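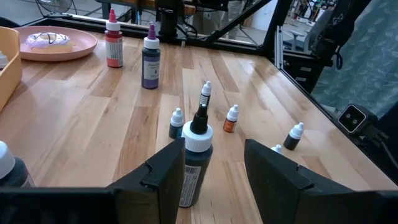 Kha Đàm wrote back to say I'd given up on the translator's book too early and should read at least to the ferry chapter before posting anything. Fair enough. I read to the ferry chapter and then kept going, so I'm starting this over.

The book is Larnesholm. Short novel, translated, 16 chapters, set on an island with one hotel and one school. I've now read it twice.

Setup: a retired surveyor named Dương comes to the island to check a boundary between two farms. The farms belong to cousins who haven't spoken since a funeral. He expects to stay 3 nights. He stays through the winter.

The first 70 pages are slow. I said that last time and I'm saying it again. There is a lot of walking and a lot of looking at walls. The surveyor eats the same soup several nights running and we hear about it every time.

What I missed the first time is that he's losing the job. The letters from the mainland office get shorter. The first one is a full page, and by chapter five it's a line and a signature. He never comments on it, and I read straight past.

The ferry chapter is where the two cousins end up on the same boat in bad weather and have to share a bench. They talk about feed prices. It goes on for eleven pages and it's the best thing in the book.

Someone asked if it's a mystery. The back cover makes it sound like one. There's a missing map, and you do find out where it went, but the answer comes in the middle of a paragraph about something else. If you want a detective you'll be annoyed.

The hotel owner is the weak spot. She gets a long speech in chapter nine about why she never left, and it reads like it was put there for people who like underlining. Every other person in the book talks in half sentences.

Also the dream. One dream, four pages, all sheep. Skip it.

On the translation: I can't read the original so I can't judge how close it is. The English is clean and a bit stiff in the dialogue. The cousins say "one supposes" a lot. Kha thinks that's on purpose, that they're both copying the way the dead uncle talked. I went back and the uncle does say it, in the one letter we get from him. So okay, maybe.

A couple of you asked how it compares with Polbridge, same author, which more people seem to have read. Polbridge has more plot and a bigger cast. It also has a villain, and I don't think this writer is good at villains. Larnesholm has people who are tired of each other, and she's very good at that.

If you've read neither, start with Larnesholm — it's shorter, and you'll know by page 100 whether you want more.

The ending. I won't give it away, but the boundary does get settled, and the way it's settled made me go back to the first chapter to look at a line about a gatepost. It's there. I'd read it as scenery.

Physical book stuff, for those who care: small type, thin margins, and my copy has a chapter heading printed twice. There's a map in the front that doesn't match the text. The school is on the wrong side of the harbor. I spent a while assuming this was a clue and I now think it's a mistake.

Correction to my older post: I called the surveyor a widower. He isn't. His wife is alive and calls the hotel in chapter six. Sorry about that.

Next up is Wutico, which I've had on the shelf since February. Stories, different author, different translator. I'm two in and the second one is mostly about a bus.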